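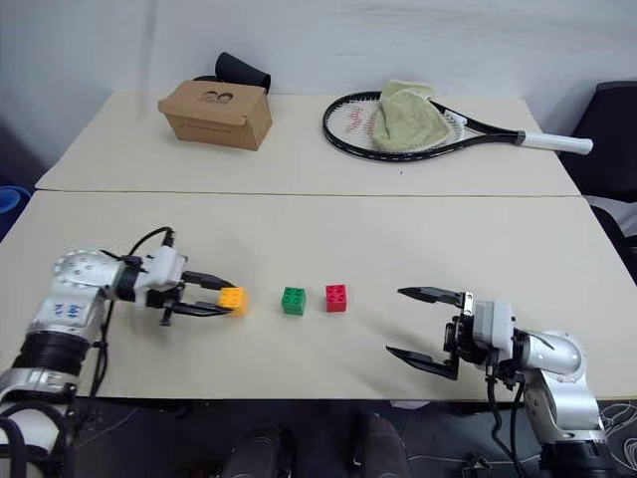
The purchasing form had a box marked Justification, and it had been open on my screen since Wednesday. Ledberg wanted 2460 for a new pair of gripper fingers, a sum I had once paid for a car. The old fingers were on the arm across the room, holding a yellow block at their tips with more care than I have ever given a wine glass. Parosska would sell us almost the same fingers for 600, shipping extra, warranty a matter of faith.

"Buy the cheap ones," said my boss, who bought everything cheap except her lunch.

"And when they snap?"

"Then you'll have your justification."

I had been the budget for the whole room for three years. I say the budget and not the budget manager, as people spoke to me the way they speak to a wallet. The engineers wanted a third arm. They also wanted better tables, and one of them wanted a standing desk so he could stop sitting with his knees under the robots. I wrote it all down in a spreadsheet called Wishes, which had 37 rows and no total, at my own request. 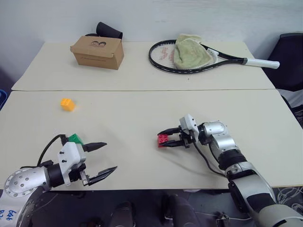
Red, green and yellow, total value well under a dollar.

The salesman from Zulari called at four. He had heard we were planning for growth. I told him we were planning for March. He offered a service contract at 80 a month and asked what our robots handled, and I looked over at the table.

"Mixed goods," I said.

"Fragile?"

"Colorful."

He put me down for the industrial tier - I could hear him typing it - and promised a brochure. After that I went back to the form. In the box marked Justification I typed that the present fingers were adequate, deleted it, and typed that the present fingers were nearing the end of their useful life, and so, frankly, was the person filling in the form.

My boss read it standing up. She crossed out the second half and signed the first.

"Ledberg?" I said.

"Parosska," she said. "But ask for two pairs."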